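Dindcombe school kitchen changes to colored bowls in January

12 December 2023
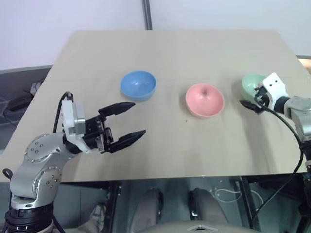 The primary school in Dindcombe will stop using its old white soup plates after the winter holiday. From January, all 242 pupils will eat their soup, porridge and fruit from plastic bowls, and the color of the bowl will tell the kitchen staff which meal is inside. The school has chosen three colors, blue, pink and pale green, and each has its own meaning. Blue is for the normal menu, pink is for meals without milk, and green is for meals without meat. Children who need something else, for example food without nuts, will continue to get a covered tray with their name on it.

The idea came from the kitchen manager, Lieselotte Kleinschmidt, who has worked at the school for nine years. Until now the staff put a small paper sticker on the plate. "The stickers fell off in the steam, and then we had to ask the child," she said. "A child of six years does not always know the answer." She tested the new system during two weeks in the autumn with the youngest class, and the parents of this class were asked for their opinion afterwards. Most of them were in favor. A few parents were worried that children with a different color could feel alone at the table, and the school has promised to talk about this with the classes before the first lunch.

The bowls were ordered from the household supplier Pesonen in Onetano. The price was 1222 euros, including delivery and a set of extra lids. The parents' association paid 1000 euros of this sum from the money of its summer market, and the rest comes from the kitchen budget. There are 40 spare bowls, which will be kept in the storeroom next to the gym.

The old plates are still in good condition. They will be given to the youth hostel in Plorkine, which asked for them already in the spring. Parents who want to change the meal type of their child must fill in the yellow form at the school office before the holiday starts. The form is also needed for children who brought a doctor's letter last year.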